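4.2 Delayed releases and the patience of players

Our second question was what a slipped release date does to the people waiting for the game. Folk wisdom in the trade holds that players forgive a late game and never forgive a bad one. This is a comforting belief, held mainly by studios that are late.

We followed the public forums of two mid-sized titles, Dredthorpe and Sultico, through the month of August. Both had been promised for the spring. Dredthorpe announced its delay with a long letter from the studio; Sultico changed a date on its store page and hoped for the best. From each forum we drew 100 threads and coded every opening post as angry, resigned, joking or off topic. A surprising share of the last group concerned what hardware to buy for a game that did not yet exist.
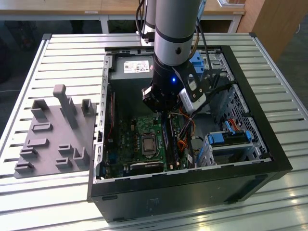

Figure 6. Open desktop tower on a slatted worktable, with a white rectangular device held above the interior.

Resignation won in both forums, but by different routes. Dredthorpe's players spent 4 days being furious at the letter, chiefly at its length, and then settled into a kind of domestic calm. Sultico's players stayed cheerful until somebody noticed the new date, after which the jokes got steadily worse. Pre-order cancellations were mentioned often and, as far as we could tell from later posts by the same accounts, carried out seldom. One user canceled in 16 separate posts.

The coding was done by hand. An automatic sentiment tool from Colik, which we tried first, rated "take all the time you need, I have grandchildren now" as strongly positive, and we did not consult it again.

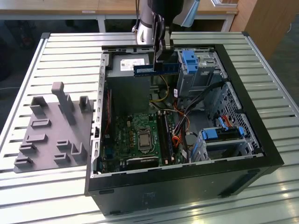 Leandro Barroso, reading a draft of this section, objected that forum posters are the wrong people to ask -- anyone still posting in the fourth month of a delay has, in his words, "already married the game." He would rather see refund records. So would we. The publisher, Montes, declined to share them in a friendly note that was itself late.

We take the objection seriously. Our posters are loyal by selection, and the calm we report may belong to them alone.

Related items
Season passes and the unread roadmap
Review scores before and after the first patch
Why players keep the box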